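Courses > Public Health Law > Week 3 handout
Print | E-mail

Okay, settlement money! We've done who sues the drug makers – now I want you thinking about where the cash goes once a county gets it. Read the Lerum case (pages 10 to 37) before class.

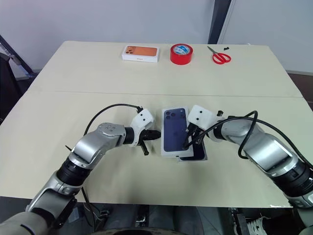

Who gets a share

Lerum split its money among treatment beds, naloxone and the jail program. Kekeli Ackah's memo argues the jail got too much, and I half agree with her.

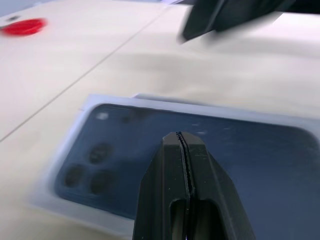

Can a county spend its share on roads?

Only if the settlement terms allow it, and Lerum's didn't. Check the approved uses list first – Obed Asante has spare copies.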